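Search the manual
Enter a keyword or part number

Greveck 704 Garment Steamer
Section 6: First Fill, Heating and Surface Preparation

Read Section 2 (Electrical Safety) before starting. The steps below apply to the floor-standing unit with the standard hose.

6.1 Filling the tank

1. Set the power dial to OFF and unplug the unit.
2. Lift the tank straight up by its handle.
3. Turn the cap counterclockwise and fill to the MAX line with cold tap water.
4. Close the cap, invert the tank over a sink and check for drips.
5. Seat the tank on the base. It clicks when locked.

CAUTION: Do not add starch, scented water or vinegar to the tank. Descaling is covered in Section 9.

6.2 Preparing a flat surface

Small items such as napkins, cloths and scarves can be steamed flat. Use a stable table at waist height and cover it with a woven sheet that tolerates heat. Pull the cover smooth by hand. Light wrinkles in the cover do not affect the result. Allow the sheet to reach past the table edge so that it stays in place.

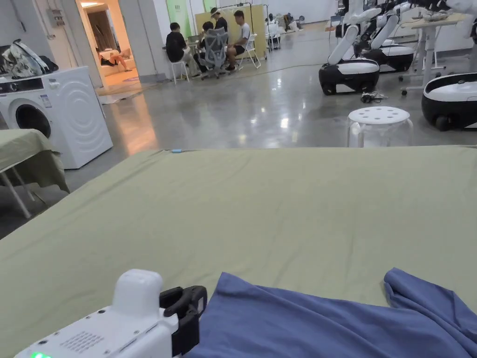 Fig. 6-2. Covered table with crumpled cloth.

Spread the item in a single layer and open any folds with the fingers before applying steam. Test a hidden corner first if the fiber content is unknown.

NOTE: Do not steam directly on varnished or painted wood.

6.3 Heating and steaming

1. Plug the unit into a grounded outlet.
2. Turn the dial to LOW. The ready lamp comes on after roughly 400 seconds.
3. Point the head away from people and pets and hold the trigger until steam is steady.
4. Move the head slowly across the item, keeping the hose above the level of the tank.
5. Leave the item flat for 19 minutes before folding.

WARNING: Steam burns. Never hold an item in one hand while steaming it with the other.

If water spits from the head, release the trigger, raise the hose upright and let condensate drain back to the base. If spitting continues, see Section 11, fault code H6.

Section text: Damilola Fashola. Technical review: Osaze Okeke, Haruna Service Desk.
Revised July

Shares 19
Comments 6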